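The offset was seven frames

I have spent most of June looking for a bug that turned out to be a subtraction. I'm writing it down while I still remember it, mostly so that when I do it again next year I can search my own blog and feel bad faster.

Some background for the two readers who aren't on our team. We collect demonstrations with hand-held grippers, one in each hand, each with its own camera, and train policies on the result. My corner of this is the part between "we recorded it" and "you may now train on it," a pile of Python called Kotum. Kotum takes the video, works out where each gripper was in space, works out how open the jaws were, lines all of it up on a single clock, and throws away whatever it can't make sense of. On a good day it throws away very little. On a bad day it is very tidy.

The task giving us trouble was the dullest one on the list: pick up a cup with the right hand, set it down near the left hand. We had 3000 episodes of it. The policy trained on them would approach the cup beautifully, line up, and then close its fingers a little before it got there. Then it would carry the nothing across the table with real care and put it down.

Everybody had a theory. Mine was the cup. Clear things are miserable for perception, and I had been looking for an excuse to complain about clear things. I spent four days on this theory. I tried cropping, I tried different augmentations, I wrote a long message about refraction that I would like to have back. Then we swapped in an opaque mug and the policy missed that too, by the same amount, in the same direction.

The second theory was calibration. Kotum has a script for that, and I reran it on every rig at 22 different jaw openings, and the numbers came out so close to the old ones that I checked whether it was reading a cached file. (It had been, once, in a previous bug. I've never trusted it since.)

So I did what I should have done first and watched the data. I didn't watch the plots, I watched the videos, with the estimated poses and the jaw width drawn on top, one frame at a time with my finger on the arrow key. Nouhaila Fahmy wandered past around 6 pm with her coat on, looked over my shoulder for maybe ten seconds and asked why the jaw number was moving when the fingers weren't.

I said it was probably smoothing. She said "hm" and went home, and I stayed until nine finding out that it wasn't smoothing.

The thing is, with two hands each camera gets a decent look at the other gripper a lot of the time. I'd been treating that as clutter. It's a free witness. The tag card on top of the right-hand gripper shows up in the left-hand video, so you can ask the left camera where the right gripper is and compare it to what the right one believes about itself.

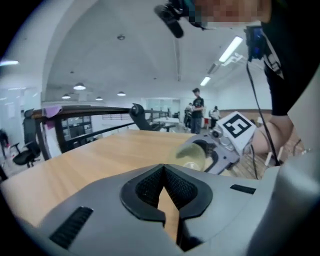 Left-hand view during the cup task. The tag on the other gripper is the bit I should have been using all along.

I wrote the comparison in an evening and it took 18 lines, not counting the imports and a comment apologizing for the variable names. Find the tag in one view, get its pose, move it into the shared map, subtract the pose the other stream claims for the same moment. Then slide one stream against the other and look for where the error bottoms out. If the clocks agree, that's at zero.

It was at 7 frames. Every session, every rig, same sign.

The cause was mine, naturally. Back when we moved the recorder over to Gronow, I changed the timestamps to mark the end of the buffer instead of the start, which was correct, and then Kotum went on subtracting the buffer length to fix the old behavior, which had been correct until then. Two right answers on top of each other. The git blame is very short and has one name in it.

The fix is a deleted line. We reprocessed everything overnight, and the retrained policy now closes its fingers on the cup. It still puts it down a bit hard, but I've been told that's in the demonstrations and I should take it up with the people holding the grippers.

The cross-view check now runs on every upload and rejects a session if the offset drifts past one frame. It has some gaps. If the two hands never see each other it has nothing to say, and it says so in the log in a tone I regret. It also gets jumpy when the tag is at a steep angle, so I drop those detections, using a threshold I picked by squinting. The folks at Noltville have asked for a copy and I've promised to rename the variables first.

Next up is the left gripper, where the jaw width reads slightly negative when fully closed. I have a theory about it already, so that's a week gone.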